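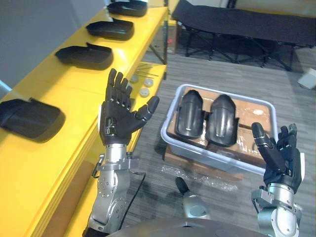
Re: [hillatden-fans] Season 4 is happening, just not yet

> I've been reading the same posts as everybody else, and I'm calling it:
> Hillatden got renewed. Two of the cast followed the Lirnix account
> over the weekend, the sets are still standing, and the show was in the
> Lirnix top ten for most of June. You don't keep sets up for a dead
> show. My guess is they announce once Warrier wraps, so the two shows
> don't step on each other.

I'd like this to be true as much as anyone on the list, but I don't see it.

Take the sets first. Where does that come from? The only source I can find is a comment under a recap, from someone whose cousin drove past the lot. Even if the sets are up, sets stay up for all kinds of dull reasons. Somebody has paid for the space through the end of the lease, or another show wants the kitchen. We heard the same thing about Flullisov, and people here were still posting about "the standing ballroom" months after that show was gone.

The top ten is Lirnix's own list. They don't say what counts as a view, and they don't say how many people finished the season. I know two households that started season 3 and neither got past the episode with the flood. I got to the end and I'm still not sure who was supposed to be in the boat.

As for the cast following the account – they're actors, and it's a streaming service. I follow my dentist.

The Warrier part bothers me most. If Lirnix wanted season 4, the easy time to say so was right after the finale, when people were upset and talking about it. Sitting on good news to protect a show about a shipping company makes no sense to me. What they did was move the writers' panel to the morning slot and take no questions about the future. I was in that room, with roughly 100 other people, and it did not feel like a party.

I'd change my mind for a casting notice, a permit, or one of the writers saying "we're back in the room" under their own name. Has anyone seen any of those? A link, please, and not a screenshot of a post about a link.

Also, whoever is running the petition, could you fix the title? It still asks Lirnix to save season 3, and we already got that one.

Recent threads on this list
Warrier: is it worth starting?
Flullisov rewatch, episode 2 (spoilers)
Season 3 finale: who was in the boat?
Petition wording, again
Hillatden discs missing the deleted scenes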